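The little white drawer

I have been thinking about small drawers way too much lately. It started in July when the junk drawer in our kitchen (batteries, twist ties, 11 pens, maybe two that write) finally jammed shut, and I decided everything tiny in this house was going to get its own place.

First I bought a Clarby organizer, the wide one. Pretty, but the drawers stick if you pull from the corner — and I always pull from the corner! Then I tried stacking Larno trays, which were fine until I needed something from the bottom one. So now I'm all in on printed drawers. You pick the size, you pick the handle, and if you hate it you print another one. Mine took 12 hours and I checked on it way more often than I needed to.

What I've learned so far: go shallower than you think. My first one was 70 mm deep and paper clips just vanished in there. Also, leave the top of the cabinet open if you can. I drop things in an open compartment all day long, and I only open a drawer when I'm being good.

I keep going back to this one for the handle. 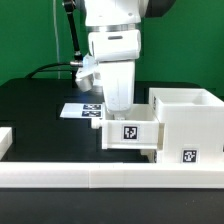 White printed drawer, pulled open, with a small rounded handle and an open compartment up top.

I love a rounded handle. Mine are square and they catch on my sleeves, so that's getting fixed this weekend. After that, the sewing stuff!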